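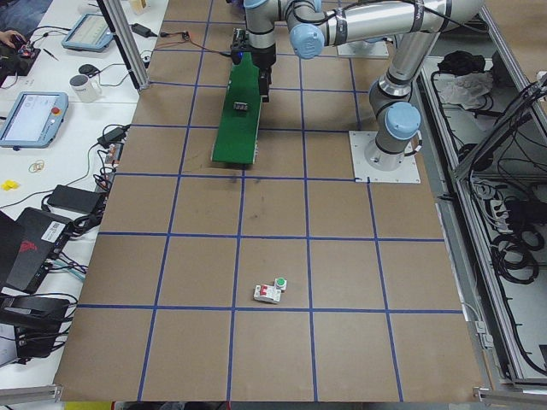 I've been putting blue tape on tables for longer than I care to admit, and the one at Clilen is my favorite so far. It started in February with a scrap of paper and a very optimistic sketch – I wanted big squares, big enough that you could say "put it in that one" and everybody would know where you meant. The little breaker with the red toggle and its green button friend have a square in the middle to themselves, and I love how easy they are to spot against all that brown. The lines go both ways, so it looks a bit like a game board (I'm fine with that!).

Mei Nakamura helped me with the long runs. She holds the far end, I walk backward with the roll, and we don't talk until it's stuck down. The short runs I did by myself over two lunch breaks with the radio on.

Small parts, big squares

My old table at Dulley had a grid too, but I made the squares tiny and every single thing ended up sitting on a line. Never again. I used 12 rolls of tape on that one before giving up, and I still find bits of it on my shoes.

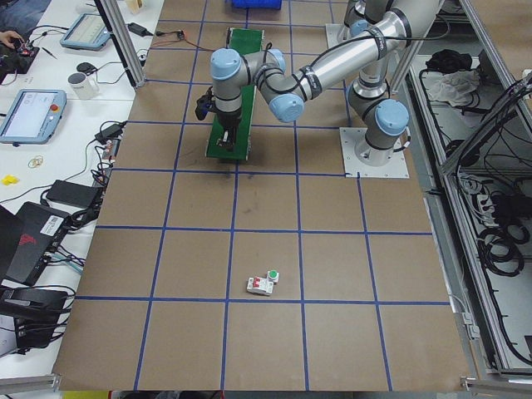

The other thing I changed was the color. At Dulley I had yellow, which looked great for a day and then just sort of faded into the background. Blue is much easier on my eyes by late afternoon, and it's what the store had plenty of, so everybody wins. If you want to try it, press down the crossings with your thumb and leave them alone for 15 minutes before you put anything on top.

Green and blue

A closer look at the tape running down beside the green edge. There's a small block standing up on the green with a dark label, all tiny white print. I like this corner a lot – green, blue and tan go together better than I would have guessed. 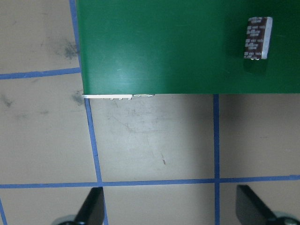 What's next

Mei wants a second table in the same pattern, and I've already set aside four rolls for it. I'll put those photos up when the lines are straight.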